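The Case for the Shared Linen Table

An opinion on household storage and common rooms

The towel is the most frequently handled article in any shared residence, and it is among the least considered. Furnishing plans for such buildings commonly specify the wardrobe, the desk, the bed and the lamp. The place where clean linen is folded, held and handed on is left to whoever moves in first. It is the position of this essay that a residence of any size should provide one table for that purpose, and that the table should be kept plain.

The argument draws on the experience of two residences, Omden and Bednárik, where the present author has advised on common rooms. Between them the two houses put 428 towels into circulation. Both began with tall linen cupboards in the corridor, and both found that residents did not use them well. Towels were pushed to the back of deep shelves, older stock stayed at the bottom, and the same few pieces on top were taken week after week until they wore thin.

Ryota Morikawa, who managed the rooms at Omden, proposed in May that the cupboards be supplemented by an open surface with a bin beside it. The proposal met with resistance. A table, it was said, attracts clutter. Mail lands on it, then keys, then cups. This objection deserves a serious answer, as it is correct in respect of most tables in most homes.

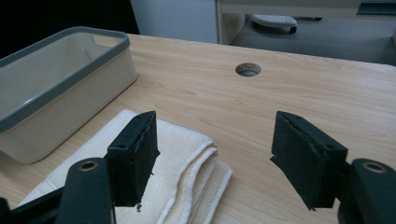 Clutter follows from a table without an assigned use. Where residents understand that a surface exists for folding, they are far less likely to treat it as a shelf. The furniture need not be purpose-built. An ordinary office table with a cable hole near its far edge will serve perfectly well, and the hole is no obstacle to a folded towel. What matters more is that an empty bin stands within reach, so that folding and putting away become one action. A bin with a handle opening in its wall is to be preferred, for it will be carried many times.

Vojtěch Vávra has argued the contrary case, most fully in a circular addressed to the tenants of Prokomton. In his view, linen should be folded in private rooms and brought to a closed cupboard only when finished. He is right that closed storage keeps off dust. He is also right that an untidy common room lowers the standard of the whole floor. Yet his method depends on every resident having a clear surface of sufficient size, and in a small room that surface is generally the bed. Folding on a bed gives poor results. The mattress yields, the edges drift, and the finished piece must be squared up again at the shelf.

A firm table corrects this without instruction. The cloth lies flat, the corners can be matched by eye, and the hand can press out the air between layers. Terry cloth in particular benefits, as its looped pile resists a sharp crease and will spring open if folded in haste. The author would not insist on any single fold. Some houses prefer thirds, others halves and quarters, and the choice should be governed by the width of the bin. 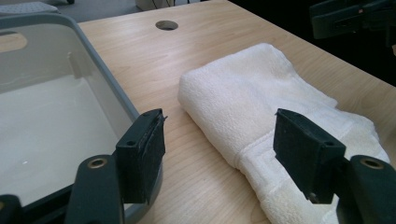 A white terry towel with a woven border band, folded on the tabletop near a translucent gray tub.

The question of containers has received more attention than it merits. Casent, the supplier engaged at Bednárik, offered a fitted cabinet with divided compartments at a price of 1,730 per floor. It was a handsome piece of furniture. The house declined it and bought plastic tubs, and the decision has not been regretted. A tub can be washed, moved, lent to another floor or replaced at little cost. A translucent one has the further merit that its contents can be judged before it is opened - a small convenience, but one that is felt daily.

There remains the matter of responsibility. A shared table requires a shared rule, and the rule should be short enough to be remembered. At Omden it reads: fold what you bring, and leave the surface clear. Residents have been asked to observe it at all hours, including the evening, when the temptation to leave a half-finished pile is strongest. Compliance has been uneven on the upper floor. The house intends to keep the table there for a further term before any change is considered.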